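Flostden Electric - your questions, quick answers

Updated 23/12/2019. Phones very busy this week so please look here first.

Who do I ring when the power goes off?
The fault line, number on the back of your meter card. Have your supply number ready. If only your house is out, check the trip switch before you ring.

Are the planned cuts still happening in Drallport?
Yes. 36 streets left on the list. Cuts run in blocks while the old overhead line comes down and the new cable goes in. You get a card through the door first. No card, no planned cut - ring us.

Can I cook while the supply is on reduced load?
One ring or the oven, not both. Kettle counts as well. Cold suppers are easiest.

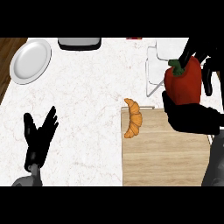 Pepper and croissant, no oven needed.

How long will food keep in the fridge?
Keep the door shut. Four hours is the usual advice. After that check meat, milk and fish and bin anything your not sure of. Freezers last longer if full.

My lights dim in the evening. Fault?
Probably low voltage, mostly at the Leblanc end of the network. Note the times for a week and send them in. Miklós Szűcs and his crew are working through the reports, oldest first.

When does the new substation open?
May, if the transformer arrives on time. It will feed 2000 homes. Until then the Dunus feeder carries the lot, hence the reduced load.

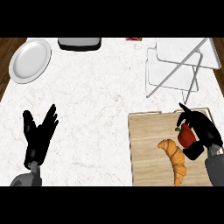 METERS AND BILLS

Do I have to have a prepay meter?
No. You can stay on quarterly bills if you have no arrears. Ask for form 40 at the desk.

My prepay code won't go in.
Type it again slowly, no spaces. Three wrong tries and the meter locks for an hour. Still stuck - ring Hanane Bensaid's team on extension 355, they can send a fresh one.

I got an estimated bill and its far too high.
Send us a reading, a phone photo of the dial is fine. We rebill within ten working days. Dont pay the estimate in the meantime, you won't be chased.

Can I claim for a long cut?
Unplanned cuts over 12 hours, yes. Planned ones, no. Claims go to Sheyla Bedoya in customer accounts, in writing, wihtin a month of the cut.

Someone at home uses medical equipment. What do we do?
Get on the priority list now, don't wait for a card. Essam Abdel Rahman keeps the list and will ring you back the same day.

Solar panels - can I connect them?
Yes but apply first. Your installer fills in most of it. No switching on until we have been out to inspect.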